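**Small-Space Storage: Reorganizing the Shared Supply Room at Provport House**
Final report, Household Design Studio
June 4, 2019

## 1. Background

Provport House is a student residence with 29 rooms and one shared supply room on the ground floor. Residents use the room for cleaning supplies, dry goods and the cups and plates that don't fit in the kitchen. When we started, most of it was kept in boxes on the floor. People told us they bought things twice when they couldn't find the first one.

Our task was to set up open storage for the room on a budget of $200, without drilling into the walls. The house rules don't allow wall fixings.

## 2. Method

We ran a short survey in September and then kept a sheet on the door where residents wrote down what they had come in for. The sheet ended up with 405 entries. Cups and saucers came first, followed by gloves and trash bags.

We compared two shelving types:

| Option | Cost | Needs drilling | Notes |
|---|---|---|---|
| Flundgate wall rail | $164 | Yes | Ruled out by house rules |
| Wolla pine rack | $88 | No | Slatted shelves, freestanding |

We picked the Wolla rack. It was left unfinished. One of us wanted to varnish it, but the smell would have closed the room for a couple of days. The rest of the money went to fabric bins and a few jars. The receipts are in Appendix B.

## 3. Layout

We gave each shelf one type of use:

- **Top:** fabric bins for light, bulky items such as towels
- **Middle:** cups and saucers, kept clear of everything else
- **Lower:** jars and gloves
- **Bottom:** tubs, boxes and spare bags

The cups caused the most discussion. Stacked, they took up very little space, but residents had to lift two or three to get a matching set. We decided to store each cup on its own saucer. This uses more of the shelf and we think it is worth it.

A saucer foot can catch on the gap between two slats if it is pushed in sideways. Setting it down from the front with both hands avoids this, and we put that on the instruction card.

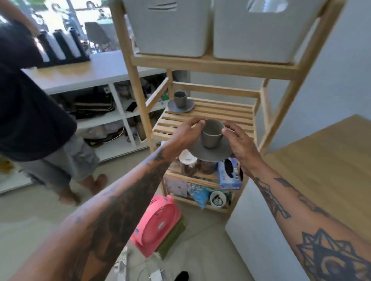

*Figure 1. Gray cup and saucer held in front of the rack, with a matching set on the middle shelf.*

## 4. Results and problems

The floor is still the weak point. We didn't plan a place for large items, so the fan and the folded mat stay in front of the rack. The white cubby unit was outside our project and its compartments are still cluttered.

The Nasrallah label holders we ordered didn't fit the bins, and we sent them back. The bins have no labels for now.

## 5. Next steps

1. Find labels that can be tied through the bin handles.
2. Give the fan a fixed spot.
3. Repeat the door sheet for one month and compare it with the first.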